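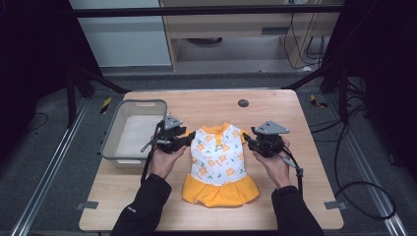
TITBERG, May – Bhupendra Sengar wants the jaws checked first. Always the jaws. "Fabric leaves lint in there, and lint is what makes you drop a sleeve," he says, a hand gripper in each fist and a kid's dress on the table between them, orange collar, orange-yellow skirt.

He looks after the folding station at Drosirdale. One table, one metal frame, two hand grippers. Mornings go to upkeep, the rest to garments.

So what breaks? "Cables. Mostly cables." They run back along the forearms and get tugged all day. He swapped 2 last month. "You feel it before you see it – the grip goes lazy." Then it's unplug, reseat, open and close 10 times, watch the readout. Still lazy, it goes on the bench.

The plates on top are his other worry. Screws back out. He marks them with a paint pen and looks for the line to shift. Does he use threadlocker? "The weak kind. I used the strong kind once, I was there untill dinner."

The table clamps get a push by hand before every run. If the table has crept he sets it again and redoes the zero, some 335 seconds start to finish. He timed it after an arguement with Abhishek Mittal, who plans the shifts and had put down 2 minutes.

Mittal, on the phone from Rirkutby, gives in on that one. "Fine, it's longer. I changed the sheet." He still wants the jaw pads to last a week more than they do. Sengar shakes his head. Small clothes are harder on the pads, he says, thin edges, lots of pinching. New ones are on order from Fiore.

Then he's back to the shoulders of the dress.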